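Service Robots in the Home, Unit 7: When a Grasp Goes Wrong
Lecture notes, Nandi Zwane
Updated Aug 12, 2020

Bring your Unit 6 notes on two-finger grippers. We will use the terms pinch, stall and release from there without going over them again.

The case

The fault we are studying was logged in January at the Cistel test flat in Hernville. The job was a simple one: pick clothes off a sofa and drop them in a bag on the floor. The arm had a two-finger gripper with a camera at the wrist. Dumisani Khumalo was at the desk and Hinata Hirose was in the room with the stop button.

On pick 19 of the day the fingers came down over a shirt, closed, and reported a good hold. The arm started to lift. The shirt came up a few centimetres and then the seat cushion came up with it. The fingers had shut on the cushion cover as well as the shirt. The arm carried on lifting at its set speed until the load at the wrist passed the limit, and then it stopped, as it was meant to.

Up to this point nobody was at risk and the only damage was a pulled thread in the cover.

The safety matter came next. With the arm stopped, Hirose walked up to the sofa to free the cushion by hand. She put her left hand between the cushion and the fingers. Khumalo, who could see the wrist camera view but could not see her hand on it, cleared the fault from the desk. Clearing the fault ran the normal recovery routine, and the first step in that routine was to close the fingers again to check the hold. She got her hand out in time. The log shows 2 seconds between the clear command and the fingers moving.

What failed

Take these in order. They are separate faults and each has its own fix.

1. The hold check. The gripper decided it had a good hold from finger position alone. If the fingers stalled before they were fully shut, there was something between them, so the hold was good. A shirt gives that reading. So does a shirt plus a fold of cushion cover.

2. The approach height. The pick height was set from the sofa surface as measured at the start of the day. A soft seat doesn't stay where it was measured. After people have sat on it, or after a few picks have pushed it about, the surface can be higher or lower than the stored figure. On pick 19 the tips went down into the cushion, the cover bunched up between them, and the close did the rest.

3. The lift. The arm was told to lift at full speed straight away. A slow first few centimetres would have shown the extra weight well before the limit was reached.

4. The recovery routine. Closing the fingers first makes sense if the robot has nearly dropped something. It makes no sense after an overload. The routine didn't know which fault it was recovering from.

5. The people. There was a rule that the stop button had to be pressed before anyone reached in. An arm that has stopped by itself looks the same as an arm that has been stopped. Hirose took one for the other, and Khumalo took a quiet room to mean a clear one.

Students usually want to put number 5 first. In the incident review Gerrit Zwane (no relation) argued that it should go last, and I agree with him. If 1 to 4 had been right, number 5 would have been a breach of the rules with nothing behind it.

What was changed

The hold check now uses finger position and wrist load together. After closing, the arm lifts slowly by 31 mm and waits. If the load is more than a piece of clothing ought to weigh, the fingers open where they are and the pick is marked as failed.

The surface height is measured again before each pick, next to the item and not at a fixed spot on the seat.

After an overload the fingers open first. They can't be told to close until the person in the room has pressed a button on the wall.

The clear command at the desk now needs a spoken "clear" from the room, answered from the desk. Vusumuzi Van der Merwe, who wrote the new procedure, wanted a second camera on the room as well. That was put off on cost and I think it was the wrong call, but you may disagree.

Problems still open

The load check is weak with light items caught against loose covers. A sock and a thin throw together may weigh less than a wet towel, so the robot can drag the throw off the seat and believe all is well. The team at Rurnberg tried watching the surface around the item for movement during the slow lift. It worked on plain covers and less well on patterned ones.

Seams are another trouble spot. A finger tip can catch on raised piping and give a stall reading with no clothing in the grip at all.

Before the close

Most of what decides the pick has been settled by the time the fingers start to move. Work through these points for any soft surface.

Look at where each tip is over the item. If one finger is over the garment and the other is over bare cushion, closing will sweep one tip across the cover. With a woven cover that is the moment it can bunch.

A wrist view is poor at showing the gap between a tip and the surface under it. A tip that overlaps a garment in the view may be touching it or may be well above it. Don't judge height by eye from this view; use the measured figure.

Sort the rest of the seat into things to pick, things to leave and things you can't yet name. In the view that closes this section, the pink clothing on the near cushion goes in the first group and the black remote control on the far cushion in the second. The small beige item, partly hidden in the crease by the yellow back cushion, goes in the third. Leave the third group alone until you have a better view.

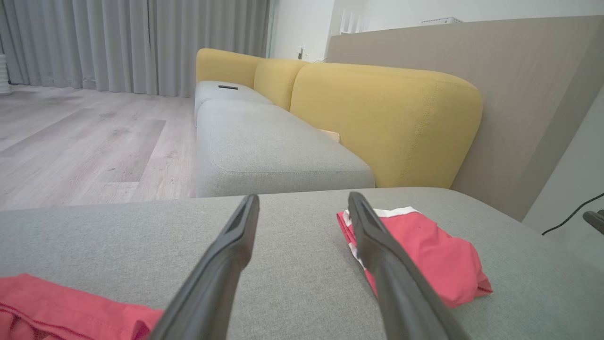

Reading for Unit 8

Ziółkowski, chapter 2, on stops and restarts. Skip the section on conveyor lines.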